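Part-time MBA or MSc after engineering?

Lanano, 08/02/2024
Controls engineer at Drustel, 15 staff in my section. They fund either course. Which counts for more towards a product role?

Crabtree
MBA. Costing and pricing come up weekly. My MSc modules rarely do.
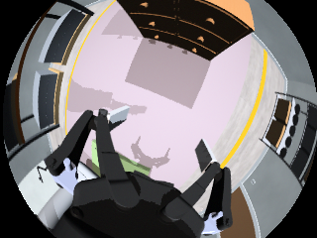 If the fee cap applies, check it covers resits.

Stirnulent
Disagree. Our last 23 product hires were mostly MSc.

Lanano
Cap is per year. Applications close in December.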